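Flusden Community Help > Moving your blog > Comments

Only 100 comments came across when I moved my blog

Asked by Jirayu Saengthong, July 4, 2023
Status: Answered

I moved my blog from Stavley to Flusden last week. The posts came over fine, all 53 of them, with their dates and categories. The comments did not. On the old blog the dashboard says 587 comments. On the new one it says 100, and the newest one is from November, so everything people have written since then is missing.

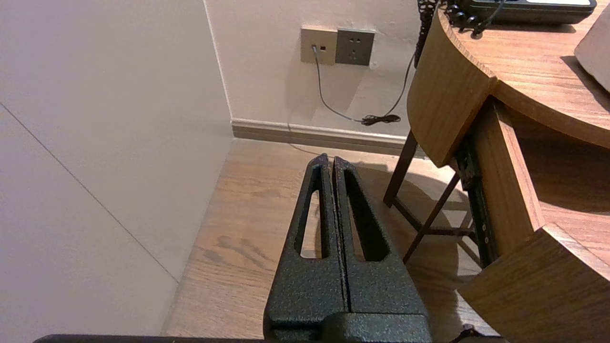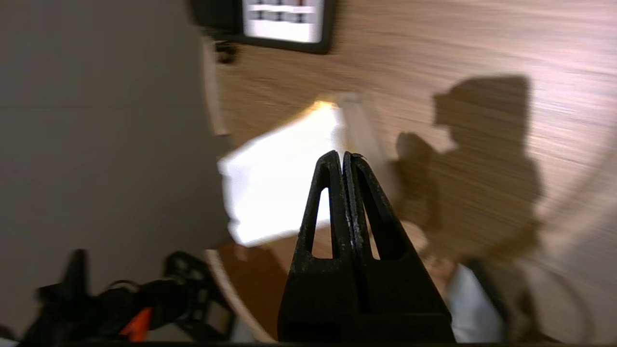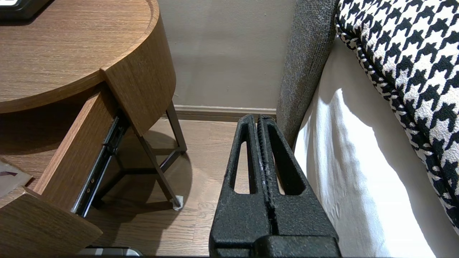

Black gripper fingers and wood grain, three views.

What I did, in order:

I went to Settings, then Export on the old blog and chose Everything. It gave me one file. I uploaded that file on the Import page here and left all the boxes as they were. The import ended with a green bar and no error. I then ran it a second time with the same file in case it had stopped early, and nothing changed except that I now have two copies of my About page.

The old blog used Skokitz for comments, if that matters. I turned it on after I'd been blogging a while, so the earliest comments were made in the built-in form and the later ones were made in Skokitz. I'm not using Skokitz on the new blog and would prefer not to.

I run a small link-up every month and a lot of the conversation is in the comments. People leave their links there and the others visit them, so losing the comments makes those posts mostly useless. My old account is paid up until the end of the billing period and then it closes. Is there a way to get the rest? And will it matter that the address of the blog has changed?

Answer 1

Did you check the spam folder? When I moved, half my comments went in there. Also try clearing your cache.

Reply from Jirayu Saengthong: Checked. Spam has two things in it and both are spam.

Answer 2 (accepted by the asker)
Panya Somboon

The Stavley export file doesn't include anything held by Skokitz. It only holds comments made in the built-in form, so my guess is that November is when you switched over. Running the import again won't help, as the missing comments aren't in the file.

You need a second export, from Skokitz itself. Do this before the old account closes. Skokitz will keep the comments after that, but it asks you to confirm you own the site by putting a line of code on it, and you can't do that once the site is gone.

Log in to Skokitz with the email address you used when you set it up. This may be different from your blog login. Go to Moderate, then Tools, then Export. Pick the full export and leave the date range blank. The file arrives by email and can take several hours. Mine came overnight.

Open the file in a plain text editor before you upload it. Every comment in it has a line with the address of the post it belongs to, and those will be your old addresses. Flusden matches comments to posts by address, so if you upload the file as it is, the comments will import and then sit in a list called Unattached. Use find and replace to change the old blog address to the new one. Only change the part before the first single slash. Leave the rest alone.

If your old posts had the year and month in the address and your new ones don't, fix that first under Settings, Permalinks. Set the new blog to use the same pattern as the old one and the matching will work. You can change the pattern later and the comments will stay where they are.

Then go to Import, choose Comments only, and upload. Do not choose Everything or you will get a third About page.

Two things you will lose: the little profile pictures, and any likes on the comments. Replies should stay under the comment they belong to as long as you tick Keep threads — it is off by default.

Reply from Jirayu Saengthong: Thank you. The login was under an old email address, which took me a while to work out. The file came this morning and I've done the find and replace. I had the year and month problem too. The dashboard now says 587. A few replies are showing above the comment they answer instead of under it, but they are all on the right posts and I can live with that. Deleted the extra About page.

Reply from Panya Somboon: Sort order. Settings, Discussion, set it to Oldest first.

Answer 3

I'd do it by hand if it's a small blog. I lost mine when I moved to Thepsuriya and I just pasted the good ones at the bottom of each post with the person's name. It took an evening, but I only had a few posts worth saving. You could also email your regulars and ask them to post their links again. Most of mine did.

Also keep a copy of both export files somewhere other than your laptop.

Was this page helpful? Yes / No
Related: Changing your permalink pattern — Closing an old account — Merging duplicate pages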